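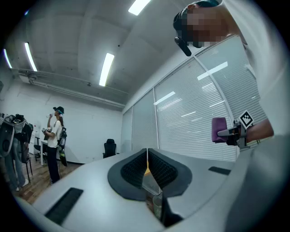 Figure 3. Drinking while standing, with the head tilted back, a bag on the back and the other hand busy.

4.2 Drinking on the move

I went into this part of the study thinking that people sit down to drink. I really did! My notes from February are full of chairs and tables and little remarks about who gets which seat, and then I started paying attention to the people who were on their feet and had to rewrite half of it. The posture in Figure 3 is the one I ended up calling the "standing swig" (Ankit Tomar came up with the name, and I couldn't shake it). The bottle goes up in one hand, the head goes back, and the backpack stays on. The other hand keeps hold of whatever it was holding, in this case a small dark device.

That second hand is what got me interested. When I talked to people at the Fuvendale site, 11 of the 16 told me they would never put something down just to have a drink. Consuelo Salazar said it would feel like "making a whole event out of it", and I know just what she means - a table drink is a break, and a standing swig is more like scratching your nose. It barely counts as stopping.

Clear bottles came up a lot too. People like to see how much is left, and a few of them told me they plan the walk to the refill point by it. Hats didn't come up at all, although I'd wondered if a brim gets in the way once the head is back, as with the bucket hat in the figure. I asked Yolanda Abernathy, who wears one most days, and she looked at me as if I'd asked whether her shoes got in the way of walking.

The bag is the harder one to place. Hedvika Kadlec's coding sheet treats a backpack as a sign that somebody is about to leave, and at Urrego that worked pretty well. At Fuvendale it didn't, and plenty of people kept theirs on for the whole visit, so I dropped that code for the counts in Section 5 and kept it only for the Urrego interviews.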